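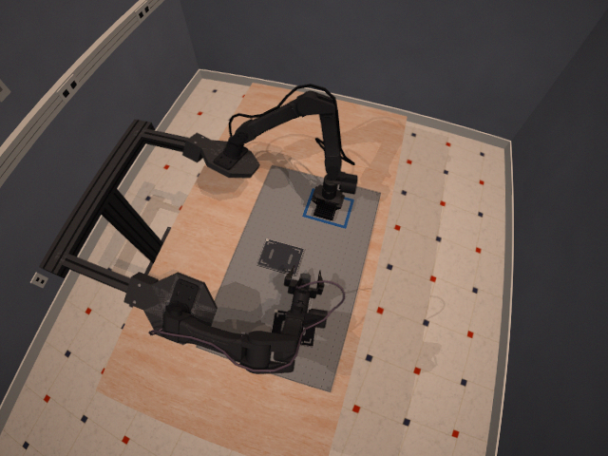 The open house at the Savus furniture works in Brestenar was advertised as running until four. By half past two the coffee was gone and the man at the sign-in table had started folding up the leaflets, so if you go next year, go early. I went because I have been shopping for a dining table for the better part of a year and I am tired of being told that things are "solid" by people who won't say solid what.

The invitation promised a full tour from log to finished piece. We did not see a log. The sawing is done somewhere else, by a supplier the guide wouldn't name, and what comes in through the gate is boards, already dried and stacked on pallets with plastic over the ends. That is a perfectly normal way to run a furniture company. It is also a different thing from the drawing on the front of the leaflet, which has a tree on it, a saw, and a smiling table.

There were 26 of us in the afternoon group, too many for the aisles, and for the first stretch I mostly heard the tour secondhand. The dust collection is loud. From what reached the back, the boards are sorted by color, cut to length, planed, and glued up into tops, and the glue-up is left overnight before anyone touches it. I asked how they decide which boards go next to each other. The answer was "by eye," from a woman who was doing it at the time, and I would have happily stayed and watched her for an hour. She flipped one board end for end, looked at it, flipped it back, and moved on to the next. We were given maybe three minutes there.

The finishing room got much longer, I suspect for sales reasons. Savus has a new oil it calls Staltedar, and we were told it went through 200 trials before it was approved. I asked what counted as a trial. A coat on a scrap of wood? A table somebody ate off for a year? The guide said "a range of things" and passed around a sample block. It smelled of oranges and felt fine. A second person asked whether red wine would mark it, and was told that any natural surface develops character. I wrote that one down.
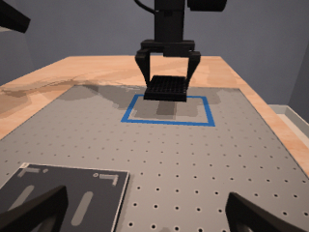 Prices were on a sheet by the exit. The Jiang table, the one in all their ads, seats eight with the leaf in and costs $3,158 in the oiled version. Chairs are extra, and so is delivery past the county line. I crawled under the display model — the floor was clean, I'll give them that — to look at how the top is fixed to the base. It has slotted metal brackets, so the wood can move with the seasons, and the screws were straight and not overdriven. One bracket had a gap under it I could slide a business card into. On a table at that price I would want it fixed before it left the building, though the salesman told me display pieces get knocked around.

He also told me the wait is about 52 days from deposit to delivery. A couple behind me in line said theirs had been quoted the same and came in December, after a summer order. He said that was an unusual year. It may have been.

What I liked without reservation was the repair bench, which wasn't on the tour at all. It's down the hall past the restrooms, and the door was open. They take back their own tables, whatever the age, and there was one in pieces with a water ring the size of a dinner plate and a leg that had clearly been chewed by a dog. The charge is by the hour and the rate is written on the wall. If the leaflet had been about that room I would have believed more of the rest of it.

I haven't ordered. I took a sample block home and put a wet glass on it, and I'll look at it in the morning.

Last updated: December

Home | Visits | Furniture | Kitchens | Contact

Recent visits
A cold hour at the tile warehouse
Are mattress showrooms ever honest about firmness?
The paint factory tour, with and without the gift shop
Secondhand chairs: what I paid and what I fixed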